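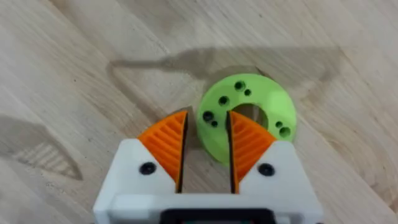
Speaker notes, Prirkmont, December 11, 2019

Slide 1. Don't read the title out. Ask who has a written rule for when a pick counts as a success. Wait for hands. In June I got 2.

Slide 2. Warnari log: 3,849 attempts, 1,939 marked "good". Good by whose rule? The guide said "part held securely". One shift took that as lifted, the other as lifted and put down again. So I don't trust the number, and I was the one who reported it.

Slide 3. What we ask for now:
Write the pass rule before the first run.
Note the part's starting position.
Log the tries you stopped by hand. (982 of ours had no reason given – say this slowly.)
Change finger pads, start a new log.

Slide 4. The Odari checklist. Be fair to it. Forty lines, decent on guarding and stop buttons, nothing on worn pads. A ticked box tells me somebody had a pen.

Slide 5. Lappalainen will be raised from the floor, it always is. Their draft is shorter and I'd sign most of it. I still want to see it used on a bad day before we call it good practice.

Skip slide 6 if short of time.

Questions. If asked about cost – one extra column in the log.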